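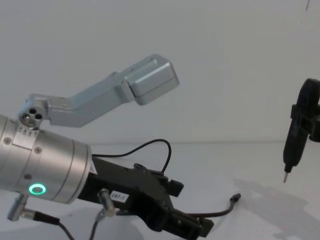 From the History Reading Circle, 4 Dec 2023

Well, we finally finished the Flidstead parish letters, and I have to say I was sorry to close the book! When Mal-soon Wang first put it forward back in June, a few of us (me included) wondered whether a stack of letters between a country priest and his bishop would keep us going through the fall. It did, and we ran past closing time at both of the last meetings.

The letter that got everyone talking was the one about the mill -- a widow wants to know if she may grind grain on a feast day, with her children hungry at home, and the priest plainly wants to say yes but doesn't dare without asking. Ok-hee Ko read it aloud for us and then read the bishop's reply, all 14 lines of it, and we spent most of an hour on whether he was being kind or just tired. I still lean toward tired. Mal-soon thinks the translator, Berchtold, softened him a little, and she brought in an older version of the same passage that does sound a good deal sharper.

A word of warning if you're catching up on your own: the introduction is slow going, and the long argument in it over whether the earliest letter dates from 995 or a few years later can be skipped until you've read the letters themselves. The notes at the back are wonderful, though, especially on tithes and bees.

We start the new book in January, and there are 2 spare copies at the front desk. Please read as far as page 20 before we meet, and bring a mug if you'd like tea.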